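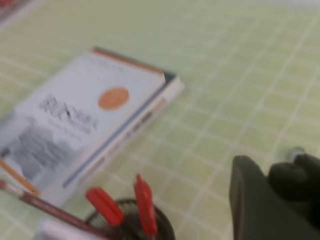
*Fig. 1. Paperback with a white and orange cover, on a green grid surface.*

## Do readers remember their horoscopes?

Yayra Lamptey and Iddrisu Abugri, 10 June 2023

We collected the daily horoscopes printed by the Agyeman in May and asked 40 students to read the one for their own sign each morning for 8 days. In the evening they wrote down what they could recall.

Readers kept hold of advice about money and family far better than anything about planets. Mercury was often mixed up with Venus. In a follow-up, 77 per cent of the recalled lines could have come from any of the twelve signs, and Kekeli Asante, who marked them without seeing the originals, matched very few correctly.

Two people dropped out and their sheets were not used. We did not ask whether anyone believed in astrology before they started, and Mr Laryea has suggested adding that to the first form. The recall sheets came to 2,095 words and are in Appendix B.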